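Local Gov & Admin – Unit 3 handout
Who pays for what: county, town, district

Read before class. Bring the Drustow budget sheet, we start with it.

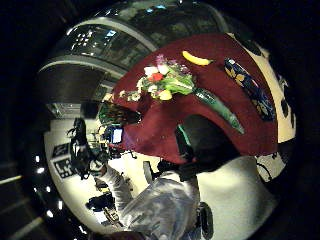
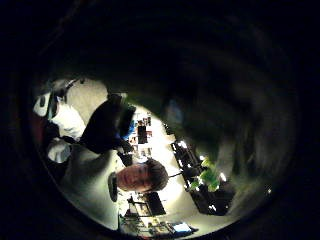
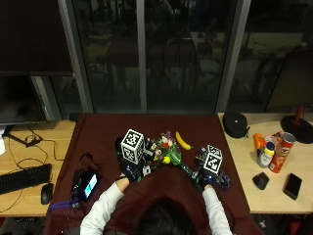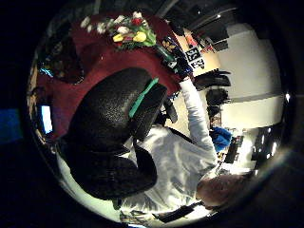
Fig. 3.1 a–d. The dark red cloth is in a; c has the maroon-draped table from above.

1. Where the money comes from
Property tax – biggest single source in most towns. Then transfers from the state, then fees (permits, parking, trash). Transfers usually come with strings. Fees look small but the council can move them quickly.

Rate vs. levy. Students mix these up every year. Levy = total the town wants to raise. Rate = what each owner pays per 100 dollars of assessed value. Levy can go up while the rate goes down, if values rise enough.

2. The Drustow case
Town council has 14 seats, 3 of them appointed by the county. Mayor Lerato Mofokeng proposed moving road repair to the county. Council split. Keegan Brunton (finance chair) argued the town would keep the complaints and lose the budget line. Look at p. 23 of the packet for his memo, the table at the bottom matters more than the text.

Mollero made the same transfer earlier, with a written service agreement. Drustow had none in the draft. Compare the two.

3. Terms
Mandate – duty set by a higher level, funded or not
Earmark – money tied to one use
Special district – one job, own board, often own tax (Gramdale water is ours)
Home rule – how far a town can act without asking. Varys a lot by state.

4. For discussion
Should appointed members vote on the levy? Etornam Amoah says no in the reading, Thanakorn Wiriya says yes with limits. Pick a side and find the clause in teh charter that helps you.

One page, due before the January break. Late ones go in the box outside my office – not under the door.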